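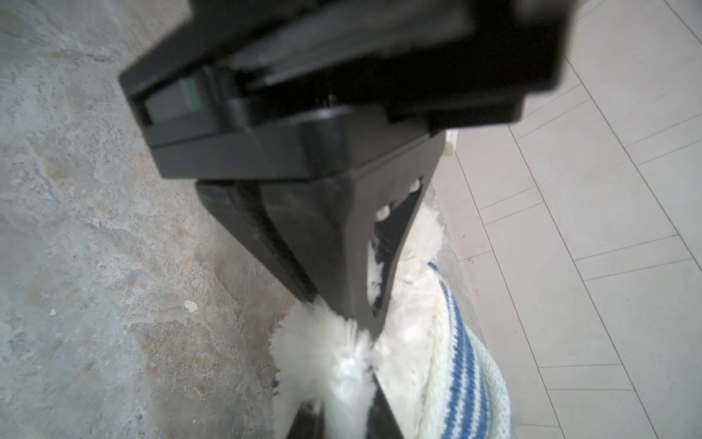 Black gripper finger in close view, with white fabric showing through the opening.

February
Posted by the Ostarside Listeners' Board

Seating and microphones for the Pentti Saarela recital

Ostarside_Board wrote:
Members are advised that the Pentti Saarela recital will take place on Friday in the Small Hall, which seats 311, and will not be moved to the Main Hall. The Board received several written requests for the larger room, which seats 1,673, and considered each of them. Mr. Saarela's representatives at Rornow have confirmed that he wishes to sing without amplification for the whole of the first half. The second half, consisting of songs from Stullura, will use one microphone for the voice and none for the piano.

The program runs 84 minutes without an intermission. Late arrivals will be admitted only at the pause after the fourth song. Member tickets remain at $20. Members who do not hold a ticket may add their names to the return list at the box office from 5 p.m. on the day.

Comments on these arrangements may be posted below. The Board will read all of them but does not undertake to reply to each.

harrow_alto wrote:
Thank you for the notice. I wish to record my disappointment with the choice of hall. Mr. Saarela has not sung in this city since his appearance on the televised final, and the number of people who came to know his voice through that broadcast is far greater than the Small Hall can hold. Many of them have never attended a recital of any kind. It seems a poor welcome to tell them that the room is full.

I would also ask whether the Board considered two performances. The artist is understood to be in town until the end of the weekend.

M. Tolliver wrote:
I must respectfully disagree with the previous poster. I heard Mr. Saarela in the Main Hall of another theater two seasons ago, and it did him no service. The quiet songs were lost beyond the tenth row and the loud ones were made louder by the sound desk than he had sung them. A voice of that size is best heard in a room of a matching size. The Board has made the correct decision, and I hope it will hold to it.

On the matter of newcomers, I sympathize. However, a newcomer who hears him badly may not come a second time.

harrow_alto wrote:
A newcomer who does not hear him at all will not come a first time. I do not think the two positions are as far apart as Mr. Tolliver suggests. My request was for a second performance in the same hall. 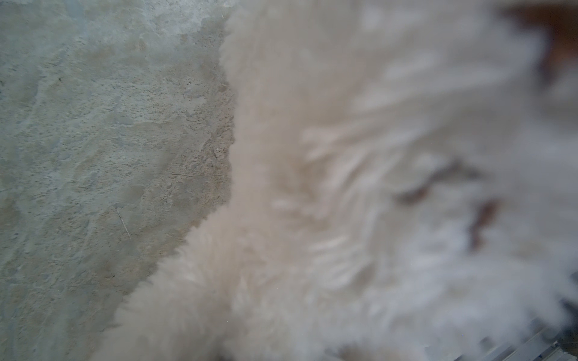
Ostarside_Board wrote:
In reply to harrow_alto: a second performance was discussed with Rornow at an early stage. Mr. Saarela does not sing on consecutive days, and the Small Hall is let to the Sheikh Quartet for the remainder of the weekend. The quartet's booking was made first and the Board has no power to alter it. A return visit in the next season has been proposed and Rornow has agreed to consider it.

second_balcony wrote:
I am grateful for that explanation. May I raise the question of the microphone? The notice says that the Stullura songs will be amplified. I have owned the recording since it was issued, and the whole character of it is that the singer appears to be standing a few feet away. I had assumed that this was what we would hear in the Small Hall. If the first half can be sung without assistance, why not the second?

M. Tolliver wrote:
The question is a fair one, and I can offer a partial answer. The Stullura songs lie very low. On the record he is close to the microphone and hardly raises his voice above speech. There are passages in the third and fifth songs that could not be heard over a piano in any hall, whatever its size. A microphone used with care would bring those passages out and leave the rest alone. Used without care, it would spoil the evening. I should like to know who will be at the desk.

second_balcony wrote:
I accept the point about the low passages. I do not accept that the audience would be unable to hear them. Listeners in a small room become very quiet when they are asked to. I attended a reading in the same hall last winter at which the speaker used no microphone, and every word reached the back wall.

Greta_in_row_F wrote:
With respect, a reading has no piano in it.

I would like to add something on the conduct of the audience, which I believe matters more than the equipment. At the last song recital there was applause after every item, including between songs that plainly belonged together. The pianist had to wait, hands lifted, on several occasions. I do not blame those who clapped, as the printed program gave no guidance. Would the Board consider a line at the head of the program asking that applause be held until the end of each group?

harrow_alto wrote:
I would oppose such a line. People who have followed Mr. Saarela from his television appearances are accustomed to responding when they are moved. He has always seemed to me to be glad of it. He was visibly nervous during the final, and it was the applause after the first verse that steadied him. A printed instruction will cause half the room to worry about doing the wrong thing.

Greta_in_row_F wrote:
That is one reading of the final. My own is that the applause covered his next entry and that he came in late as a result. I have watched the recording more than once. He recovered very well, but he should not have had to. 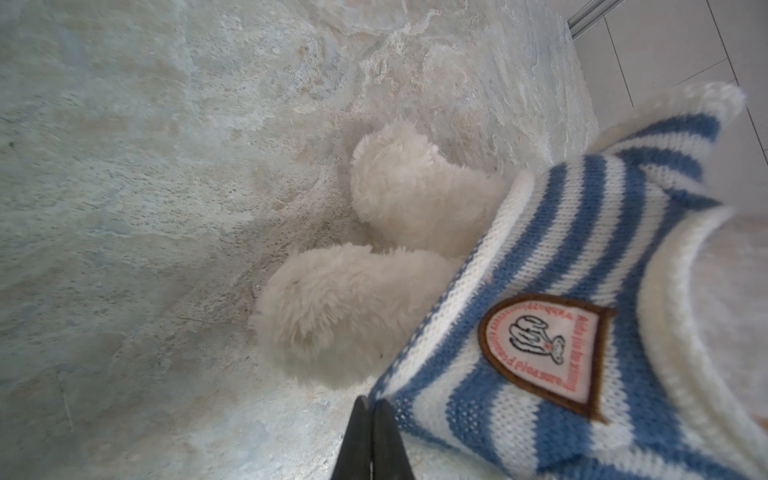 I do not wish to scold any member of the audience. A courteous sentence would be enough, and it could be worded as a request from the artist if he is willing to lend his name to it. Other halls do so without giving offense. I would be content for the encores to be left entirely free.

M. Tolliver wrote:
I support Greta_in_row_F on the principle and harrow_alto on the tone. "The artist would be grateful" is preferable to "Patrons are requested." I would also ask that the song texts be printed in a size that can be read once the lights are lowered, and that the page turns fall between songs. On the last occasion the whole hall turned the page in the middle of a held note.

second_balcony wrote:
I second the request concerning the page turns.

Ostarside_Board wrote:
The Board thanks all who have written and offers the following replies.

The sound desk will be operated by the hall's own engineer, working from settings supplied by Mr. Saarela's accompanist. A rehearsal with the microphone has been arranged for the afternoon. Should Mr. Saarela find that it is not needed, he is free to dispense with it, and the Board has told Rornow so in writing.

A sentence on applause has been sent to Rornow for approval. It will appear only if the artist agrees to it. Ushers will not be asked to enforce it.

The texts will be set in larger type. The booklet is already with the printer, but the layout of the Stullura pages can still be changed, and the page turns have been moved – with one exception, in the fourth song, which is too long for a single opening.

Members are reminded that recording by any means is not permitted. Mr. Saarela will sign programs in the lower foyer after the recital for as long as his schedule allows. He will not be able to pose for individual photographs.

harrow_alto wrote:
I thank the Board for a full answer. I remain of the opinion that more people should have been able to attend, and I will write separately in support of the return visit. I have one ticket that I am now unable to give to my sister, and I will hand it in for the return list.

M. Tolliver wrote:
That is generous. I withdraw nothing I have said about the hall, but I would be pleased to sign the letter regarding next season.

Ostarside_Board wrote:
The thread is now closed to members. General comments from readers remain open.

Comments

Lorna P.
Is the step at the side entrance to the Small Hall still in place? My husband uses a walking frame and we were directed to the main doors last time, which was a long way around.

Ostarside_Board
The ramp at the side entrance is open. Please ring the bell and an usher will come to the door.

Oldvinyl
I have read the whole of this discussion and must side with those who want no microphone. I would say the same of any singer. The Stullura record is a different thing from a recital and should be enjoyed at home.

K. Bristow
Could the order of the first half be posted in advance? I should like to look over the texts before I come. My Finnish is very limited and I find that I enjoy the songs more when I am not reading.

Ostarside_Board
The order will be posted at the box office and on the notice page as soon as Rornow has confirmed it.

K. Bristow
Thank you. I will look for it there.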